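Dinner on the River at Brellunville

The Serkmont is a flat-bottomed riverboat that takes private parties up the Stanciu and back. She seats 73 for dinner and leaves the Grirkeck landing at 7 in the evening. Most bookings are birthdays, office parties and small weddings.

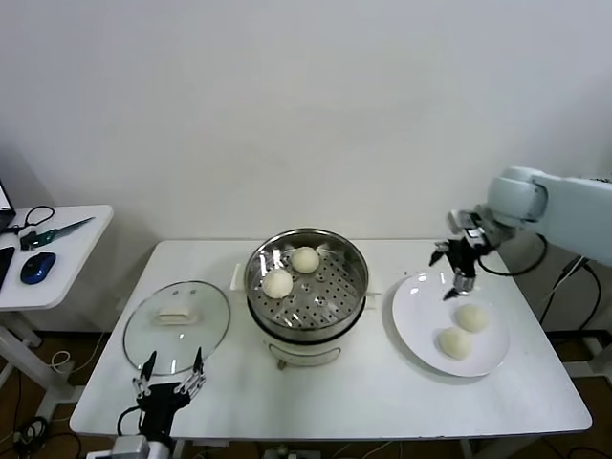
Menus are settled a month ahead, and the galley is small, so hosts choose between a sit-down meal and passed plates. Passed plates suit the upper deck, where guests like to move around. Round white buns, set on a perforated tray in an electric steamer, are an easy choice for a first plate. The crew will also serve food you bring - ask when you book.

A full evening charter costs $1,843, with bar service extra. The price covers the crew, linens and 20 minutes at the dock for boarding.
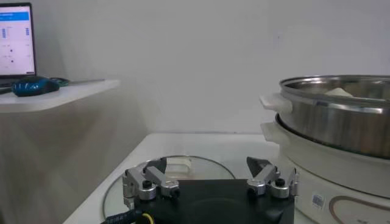 A glass lid and an electric steamer on a white tabletop.

The route passes the old mills, then turns at the upper lock. In October it is dark by the turn, and the deck gets cold. Bring a coat.
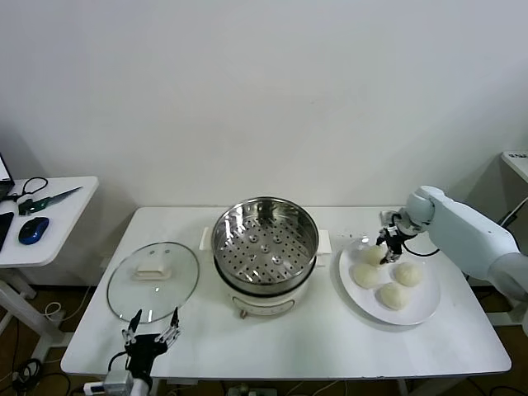 Steamer pot with its perforated insert.

Parking at the landing is free after 5 p.m. The ramp is steep at low water, so call ahead if anyone in your party uses a wheelchair.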